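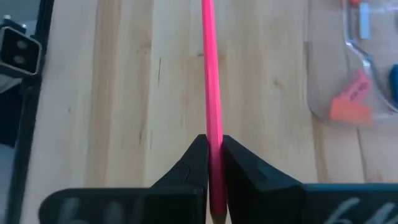
Irnerus Board > Paper, pens and desk > Learning to write by hand again as an adult

okine_40
Hello everyone. I am 36 and I want to improve my handwriting in English. My first language uses another script, so I never learned the Latin letters properly in school. I learned them from the keyboard, and my hand copied what it saw on the screen. Now I teach an evening class in bookkeeping, and my students ask me what I wrote on the board. This is a little embarrassing.

My question is simple. Should I practice with pencil or with pen? And should I learn cursive, or first repair my print letters? I can give it half an hour in the evening, after my daughter sleeps.

laryea
Pencil, print letters, lined paper. Do one month like this and then ask about cursive.

Nga Thân
I was in a similar situation, although my language uses Latin letters with many marks above and below. My advice is to use pencil for practice, but do not erase. When I erased, I repaired the same letter again and again and I never looked at the whole line. When I stopped erasing, I could see at the end of the page that my letter "a" was fine and my letter "r" was terrible in every word.

Also write slowly. I mean really slowly, so that it feels silly.

protgate
I disagree with pencil. A pencil needs pressure, and adults who learned late already press too hard. After one page the hand hurts and they stop. Get a cheap gel pen that writes with almost no weight. My writing improved more in two weeks of gel pen than in a whole winter of pencil.

laryea
A soft pencil does not need pressure. If your hand hurts, you have a hard pencil or a bad grip. Try 2B.

protgate
I used 2B. It was smeared all over the page and all over my hand. I am left-handed, so maybe you have not met this problem.

laryea
No, I have not. Fair point. For left-handed people I take it back, a little.

okine_40
Thank you for the answers. I am right-handed. I tried both last night, one page each. The pen was more comfortable, but my letters were running away from me, especially the "s". With the pencil they were uglier and more equal in size. I don't know which result is better.

Meenakshi Amin
Equal in size is better. People read the rhythm of a line before they read the single letters. I gave handwriting lessons to adults for several years, and size and spacing were always the first thing we worked on. The shape came later, and sometimes it came by itself.

What I used to give to new students:
Write one row of n and one row of u, without lifting between them.
Then one row of words with only short letters: sun, norm, avenue is already too hard.
Then copy one sentence of your own, the same sentence every evening for a week.
Put the date on the page and keep it.

About cursive - I would wait. You write on a board for other people, and print letters are easier to read from the last row.

protgate
How can "avenue" be too hard? It has only short letters.

Meenakshi Amin
Because of the v next to the e. Most beginners leave a big hole there. Try it and look.

protgate
I tried it. There is a hole.

Nga Thân
One more thing about the board. Writing on a board uses the shoulder, and writing on paper uses the fingers. My notes became nice and my board stayed ugly for a long time. I had to practice standing up, with large letters, on old wrapping paper taped to a door.

laryea
This part I don't believe so much. If you know the shape, you know it in any size. I never practiced on a door.

Nga Thân
Then you are lucky, or your students are polite :)

okine_40
I will do the n and u rows, with pencil, and the door on weekends. My sentence is "The invoice was paid in April." It has the v and the o together, so I can suffer from the beginning.

Is it a problem if the paper has wide lines? I bought a pad of 200 sheets and it is the kind for children.

Meenakshi Amin
Wide lines are good for you now. Change to narrow ones when the short letters all stop at the same height. With 100 sheets you will probably be there, and the other half you can give to your daughter.

okine_40
She has already taken some of it for drawing. I will come back after the first month and write here how it goes.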